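Rolteck Gravity Rack: Set-up Guide
Section 4. Placing the bins

2026-01-13
By Mawuli Owusu

We use cookies to remember your language and region. Accept | Settings

Finish leveling the rack (Section 3) before any bin goes on it. Bins are set on the rollers empty and filled later.

4.1 First bin

1. Wipe the rollers and the steel bars with a dry cloth.
2. Check the bin for cracks under the rim. Do not use a cracked bin, even for light parts.
3. Hold the bin by the rim on two opposite sides, open top up.
4. Lower it onto the rollers behind the front bar. Do not drop it from above the bar.
5. Push the bin back 11 inches and let go. It should return to the bar without help. If it stops on the way, go back to step 3.6.
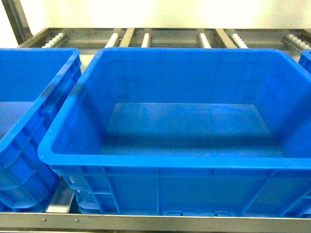 4.2 Neighboring bins

1. Set the next bin in its own lane, with the metal rail between the two.
2. Leave a narrow gap. The rims must not touch at any point from front to back.
3. Roll each bin separately. If one drags the other along, move them apart and try again.

CAUTION: Keep fingers out of the gap while a bin is moving.

Note: Dust and light scuffs on the bin floor do no harm. Grit on the rollers does, and should be brushed off every 30 days.

4.3 Before loading

1. Look into each bin and take out any tape, tags or packing scraps.
2. Fit the label holders if your order included them.
3. Load the heaviest parts first, spread over the whole floor of the bin. Rack load limits are listed in Section 16.

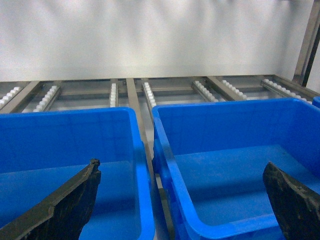 Onni Suominen wrote to us that his bins kept creeping together after a few weeks of use, and that re-leveling the rack from side to side cured it. "Check the feet again once everything is loaded," he adds. "Mine had settled on one side."

4. With the bins loaded, repeat the level check in step 3.2 and tighten the lock nuts on the feet.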